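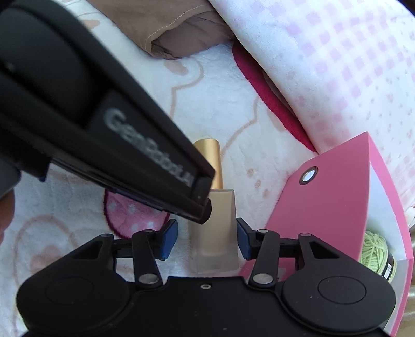 Print this message
E-mail this message

[handheld-demo] Re: Small bottles, and where the second hand goes

Replying below the quoted text, and trimmed.

> We are recording the Truden task list with two hand-held grippers, one
> per hand. The item is a small nail polish bottle, tall cap, frosted
> glass. The policy trained on these demonstrations closes on the cap in
> most trials and the bottle swings. Our people were told to take it by
> the body. Has anyone seen this, and is it the data or the controller?
> Also, should we clear the bed before recording? At present there are
> blankets and a cushion on it.

It is probably the data. We had the same fault at Baran with small jars and spent two weeks on the controller before looking at the recordings properly.

Check the following.

Approach of the idle hand. If the second gripper comes in from above while the first is still closing, its housing hides part of the bottle from the first camera. In our set this happened just before contact, when the view matters most. The policy then sees a cap and not much else, and goes for the cap. We now ask people to hold the second hand back until the pads of the first have closed and stayed closed for a short pause.

Finger height. Pads placed level with the lower half of the body are fine. What you want is the same height each time within one batch, and a different height only if the batch is labelled as such. Ours drifted upwards as people got tired.

Gripper width signal. Plot it against the wrist path. If the width starts to fall while the hand is still moving sideways, the demonstrator is scooping. A person can correct for that by feel and the arm can't. Throw those out.

Time offset between the two hands. Ours was 2 frames, constant, and easy to remove once found. Clap the fingers together in view of both cameras at the start of each session.

On the bed: leave the blankets. Soft ground is harder, as the bottle leans and the base sinks, but if the Dekent trials are to be run on bedding then the demonstrations must be too. I would only smooth the cloth directly under the item. Patterned fabric has not hurt us. Shiny caps have, under a ceiling lamp, so vary the lighting.

For scale, the Jillotano set had 3,907 demonstrations before filtering and we dropped about a fifth. The filtered set did better on every item except the sponge.

The filter script is in the list archive under "width check". It expects metres, and the older recordings are in millimetres, so convert first.

Print this message
E-mail this message
Reply to list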